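4.2 The open-day demonstration

We gave the simulated bench its first public outing at our November open day, and I ran it together with Fouzia Ansari. The setup was the one from Section 3: one arm, two instruments, a capped bottle and the rack. We had 11 visitors at the morning session, mostly teachers and a couple of people from Landura, and they crowded up to the screen right away (which I loved!). 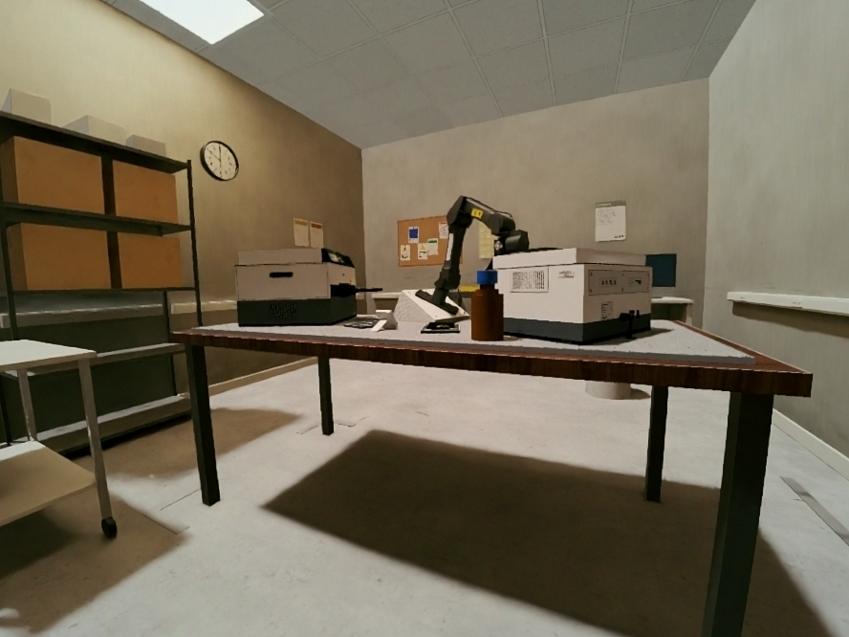
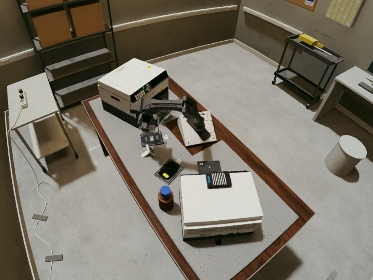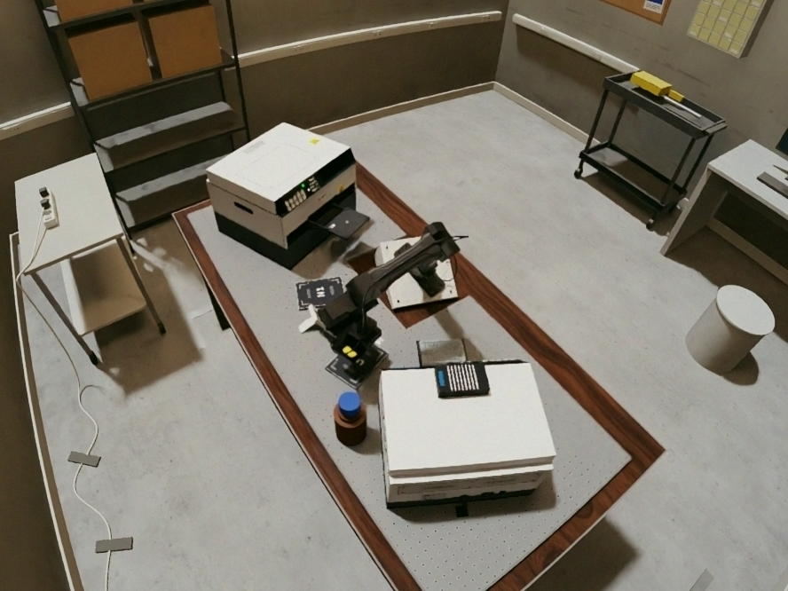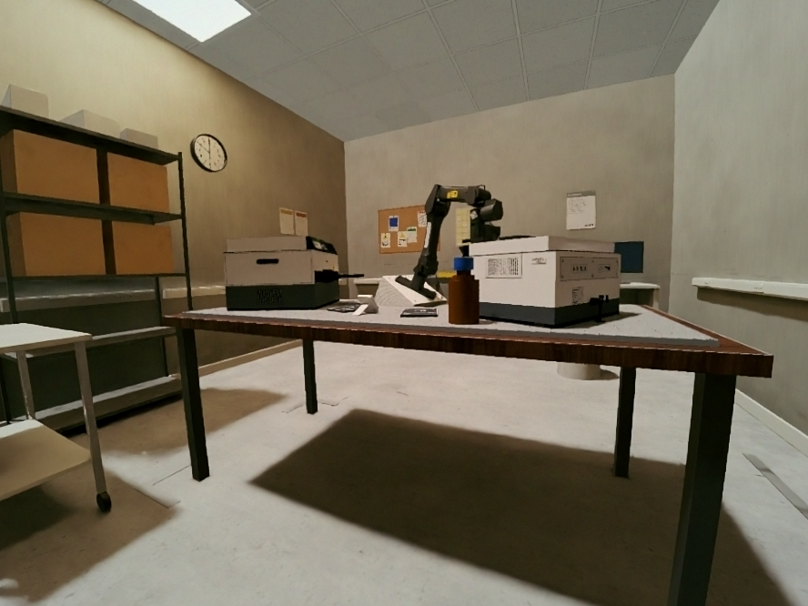
Figure 2. Rendered views of the demonstration bench, with the arm and both instruments.

I had planned to talk through the planner first. That plan lasted maybe a minute. Tahira Magsi from Landura wanted to know how the arm decides which side of the bottle to pass on, and then everybody wanted to know, so we switched to the Alley route planner and took requests. People kept asking for the view from above, where the arm's reach is a lot easier to judge, and went back to the low one when they got curious about the wrist.

Parveen Rajput asked the question I still think about: would the same routes hold up if someone nudged the bottle over by a hand's width? We didn't have a good answer that day. Fouzia wrote it on her pad, and it became the placement test in Section 5, with 80 bottle positions.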